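Home Projects Build Logs Parts Swap Forum
Filed under: Arms & Grippers / Unsolved-ish
Reading time: 3 min

Wrist joint drifts after warm-up – Putton arm, home build

Status: open, whatever the forum says
Opened by: Eun-seong Ahn

Problem: joint 5 on the Putton arm holds position fine from a cold start. After 30 minutes of moving laundry from seat to floor and back, the gripper ends up rotated from where the controller claims it is. Controller reports no error. Of course it does.

What I was told to try, and what came of it:

1. "Update the firmware." Did it. Same drift, plus my saved poses were gone.

2. "It's the power supply." Swapped the stock brick for the Becerra bench supply. Voltage under load looks the same on both. Same drift. I never believed this one but it gets suggested in every thread, so now it's on record.

3. "Loose horn screw." Pulled the wrist apart. Screw was tight. Put threadlocker on it anyway. Same drift.

4. Landbridge support asked me to recalibrate using their wizard. The wizard passes every time, including right after I've watched the joint miss. I don't see what it can be checking. I asked them and got the link to the wizard again.

5. Encoder log, taken around the point it goes bad. Raw count at the park pose should be 1,681 and it reads 1,681. So either the encoder is right and the drift is mechanical, or the encoder is slipping on its shaft and is happily wrong. The forum is sure it's the first. I'm not.

June, 4:30 pm. Sent joint 5 to 270 with the wrist camera running, to compare against the lamp-black mark I put on the housing.

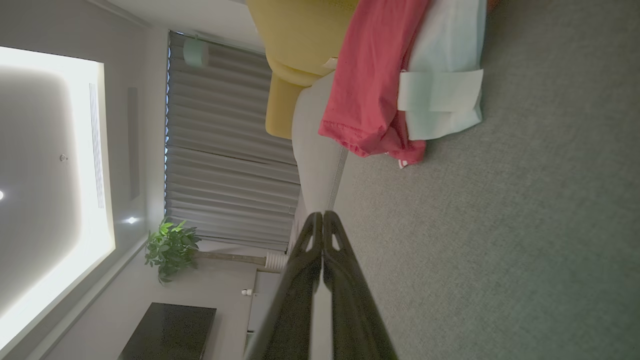
By the mark it stopped 28 encoder counts short while still reporting on target. Repeated it after an hour powered off and it landed on the mark. So heat is in it somewhere, which fits a press-fit magnet creeping on a plastic shaft – but it would also fit two or three other things, and I'm not buying a new wrist on a maybe.

6. Mornex sells a metal shaft for this joint. The product page says it "eliminates drift." It doesn't say what causes the drift, or how they measured. Ordered one, low hopes.

To do before it gets here: paint a line across magnet and shaft, run it warm, open it up, see if the line is broken. If the line is whole I'll go back to the gears.

Please don't reply with "update the firmware." See 1.

Tags: wrist, encoder, drift, heat, Putton

Previous log | Next log | Back to Arms & Grippers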